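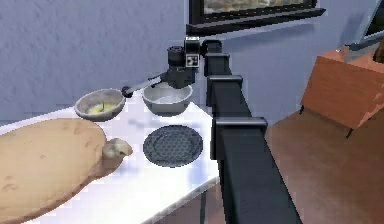 September
By Þórarinn Holst

Small movies live in small rooms. The student crew of "Navine" had 66 pages of script and one borrowed house, and they spent most of their nerve on the kitchen. A white countertop with a couple of bowls on it can carry a whole marriage if the actors will let it. Theirs wanted a car chase.
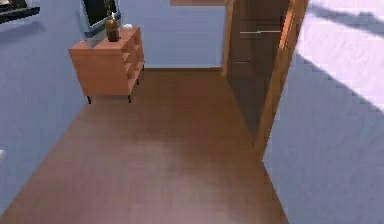
4.1 What the Room Knows

Nhyira Ayaaba, who directed, cut the chase and kept the argument. It runs over four minutes and covers soup, money, and a cousin in Flumham.

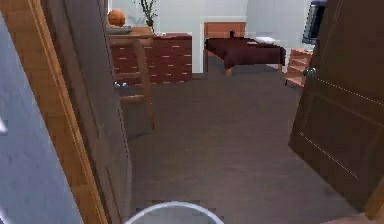
Watch it twice before you read on. The first time, follow the words. The second time, turn the sound off and note who leaves first.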